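Batch renaming sprite sheets without breaking the asset index

I have been moving an old game project over to a new folder layout, and most of February went into file names. The project has 639 texture files. They were named by four different people over several years, so the same kind of thing might be called walk_01.png, Walk1.png or walk-001-final.png. The engine doesn't care, but the packing script does, because it groups frames by everything before the last number.

I wrote a small command line tool for the job and called it Skillus. It reads a folder, applies a list of rules to each file name, and writes the new names along with an index file the engine can load. These are my notes on it, mostly so that I can find them again.

A rules file is plain text. Each line has a pattern, a tab, and a replacement. Blank lines are skipped and lines starting with a semicolon are comments. The rules run from top to bottom, and each rule sees the output of the one before it. My working file starts like this:

; lower case first
^(.+)$	{lower:$1}
; dashes and spaces to underscores
[- ]+	_
; drop leftover tags
_(final|new|copy)	
; pad frame numbers to three digits
_?([0-9]+)$	_{pad3:$1}

The extension is removed before matching and put back after, so $ means the end of the base name. I got this wrong in the first version and spent an evening on it.

Order matters more than I expected. If the padding rule runs before the tag rule, walk-1-final never gets padded, since the number isn't at the end yet. Run the other way, the tag goes first and the name comes out as walk_001.

To run it:

skillus plan textures rules.txt > plan.txt
skillus apply plan.txt

The plan step doesn't touch any files. It prints the old name, an arrow and the new name, one pair per line. The apply step reads only the plan and never looks at the rules again. You can edit the plan by hand between the two steps, and I did that for 30 files that no sensible pattern was going to catch.

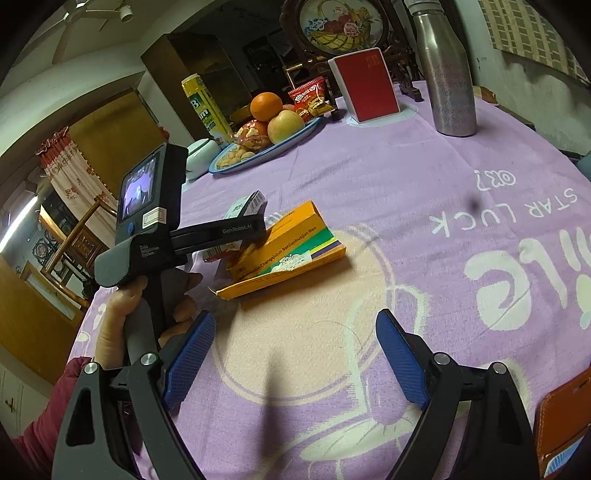

What happens if two files end up with the same new name?
The plan step stops with exit code 2 and lists every group of clashing names. It writes the rest of the plan as comments so you can see what it would have done, but apply will refuse to run a plan in that state. Fix the rule or rename one of the files first.

Swaps are a separate case. If a.png should become b.png and b.png should become a.png, there is no clash in the final result, but there is one halfway through. Skillus handles this by renaming everything to a temporary name first and then to the final one. It doubles the number of rename calls. For 639 files on a local disk I couldn't measure the difference. I made a test folder of 4000 empty files and the apply step was still done before I could switch windows.

Case changes on Windows go through the same path. Renaming Walk.png to walk.png directly works in some tools and silently does nothing in others, depending on how they check whether the target exists. With the temporary name in between, the question doesn't come up.

The index file was the harder part. Our level files refer to textures by name, so every rename has to be followed in the levels too. I looked at two ways to do this. One was to rewrite the level files. The other was to keep a table of old names and let the loader look them up. A-yeong Hong, who wrote the original loader (it's called Nam, and I have stopped asking why), argued for the table. Her point was that the level format stores name lengths in front of the names, so a plain text replace would corrupt the file whenever a name changed length.
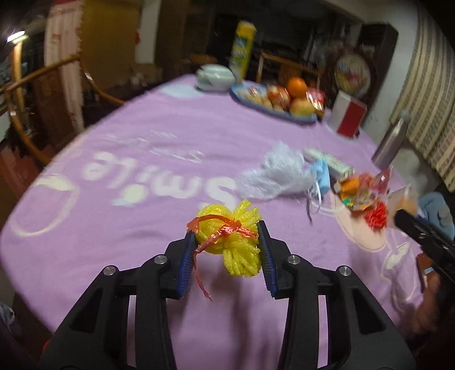
So the table it is. The format is one old name and one new name per line, sorted by old name, with a line count at the top. Nam loads it once at startup and does a binary search. When it finds an old name it logs a warning and goes on with the new one. The editor always saves new names, so the table should be needed less over time as levels get opened and saved again.

Two limits I know about:

Skillus doesn't follow symbolic links. It lists them in the plan as comments and leaves them alone.

The regex engine has no lookbehind. I used a small one that compiles in under 2000 lines of C and I wanted to keep it that way. So far each rule that seemed to need lookbehind could be split in two.

There is also an undo, which is the plan read backward:

skillus apply --reverse plan.txt

It checks that every file has the name it expects before it changes anything. If one is missing, it stops there. Keep the plan file in version control next to the rules. I deleted mine once after a test run and had to restore the folder from a backup.

Next on the list is the sound folder, where the names carry the sample rate as well, so the padding rule will need an exception for anything ending in k.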